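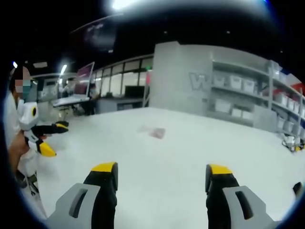
観戦クライアント「Neltgate」を初めて使う場合は、対戦の配信を開く前に、この章の手順で表示と音声を設定してください。初期状態では、観戦画面の隅に選手の使用キャラクターを示すアイコンが出ます。アイコンは標準の紋章のほか、手持ちの写真からも作れます。アイコンは正方形に切り抜かれるため、写したいものが中央に来るように範囲を指定してください。登録の方法は3.4に記載しています。

## 3.1 接続するサーバーを選ぶ

観戦用サーバーには「Grestau」と「Sumby」の2系統があります。Grestauは遅延が短く、Sumbyは画質が安定しています。途中で切り替えることもできますが、切り替えると再生位置は最新の時点に戻ります。

1. Neltgateを起動し、右上の歯車ボタンを押します。
2. 「接続」タブを開きます。
3. 「観戦サーバー」の一覧からGrestauまたはSumbyを選びます。
4. 「接続を確認」を押します。応答時間がミリ秒で表示されます。
5. 応答時間が200ミリ秒を超える場合は、もう一方のサーバーを選んで手順4を繰り返します。
6. 「適用」を押します。

**注記:** どちらのサーバーでも200ミリ秒を超えるときは、無線接続を有線に替えてください。有線でも変わらなければ、3.2で画質を一段下げます。

**注意:** 大会の決勝など、視聴者が集中する時間帯には接続の確認に失敗することがあります。続けて何度も押すと、一時的に接続が制限されます。一度失敗したら、しばらく待ってから再度実行してください。

## 3.2 画質とバッファを設定する

1. 「映像」タブを開きます。
2. 「画質」を「自動」「高」「中」「低」から選びます。
3. 「バッファ」に秒数を入力します。初期値は2秒です。
4. 「プレビュー」を押し、ミニマップの文字が読めることを確認します。
5. 「適用」を押します。

バッファを長くすると映像は止まりにくくなりますが、チャットの書き込みより映像が遅れます。チャットで先に勝敗を知りたくない場合は、「チャットを映像に合わせる」をオンにしてください。この設定はSumby接続時のみ有効です。Grestau接続時は項目が灰色で表示され、選べません。

入力できる最大値は6秒です。それより大きい値を入れると、適用時に6へ戻されます。

**注記:** 「自動」を選んだ場合、回線の状態に応じて試合中に画質が変わります。録画を残すときは「高」または「中」に固定してください。画質が変わった時点で録画ファイルが分割されます。

## 3.3 音声を設定する

実況、ゲーム内音声、会場音は別々に音量を調整できます。

1. 「音声」タブを開きます。
2. 「出力先」で使用するヘッドホンまたはスピーカーを選びます。
3. 「実況の言語」を選びます。日本語の実況がない試合では、韓国語または英語が自動的に選ばれます。
4. 三つのスライダーを動かし、音量を調整します。
5. 「テスト再生」を押して確認します。
6. 「適用」を押します。

選手のボイスチャットは、主催者が公開を許可した試合でのみ聞けます。許可されていない試合では、スライダーの下に「非公開」と表示されます。

**注意:** 会場音は、選手の入場時や得点の瞬間に急に大きくなります。ヘッドホンを使う場合は、会場音のスライダーを半分以下にしてから再生を始めてください。

## 3.4 アイコンを登録する

1. 「プロフィール」タブを開き、「アイコンを変更」を押します。
2. 「写真から作成」を選び、画像ファイルを指定します。対応する形式はJPEGとPNGです。
3. 枠を動かして、切り抜く範囲を決めます。枠の四隅をドラッグすると大きさが変わります。
4. 「背景をぼかす」を使う場合はオンにします。
5. 「登録」を押します。

登録したアイコンは審査の後、ほかの視聴者にも表示されます。審査が終わるまでは、自分の画面にだけ表示されます。他人の顔や住所が読み取れる画像は登録できません。

登録できるアイコンは2点までです。3点目を登録するには、先に使わないアイコンを削除してください。削除したアイコンは元に戻せません。

## 3.5 コントローラーで操作する

「Sriwong」シリーズのコントローラーを接続すると、カメラの切り替えと巻き戻しを手元で行えます。

1. コントローラーをUSBケーブルで接続します。
2. 「操作」タブを開き、一覧に機種名が表示されることを確認します。
3. 「割り当てを初期化」を押します。
4. Lボタンで前の選手、Rボタンで次の選手の視点に切り替わることを確認します。

機種名が表示されない場合は、Neltgateを終了し、コントローラーを接続し直してから起動してください。USBハブを使っているときは、本体の端子に直接つなぎます。

**注記:** 2015年5月1日より前に配布された版では、巻き戻しボタンの割り当てが保存されません。「ヘルプ」の「更新を確認」から最新版に更新した後、手順3からやり直してください。更新しても観戦履歴とアイコンは残ります。

設定をすべて初期状態に戻すには、「接続」タブの一番下にある「全設定をリセット」を押します。音量と実況の言語も初期値に戻ります。録画ファイルは削除されません。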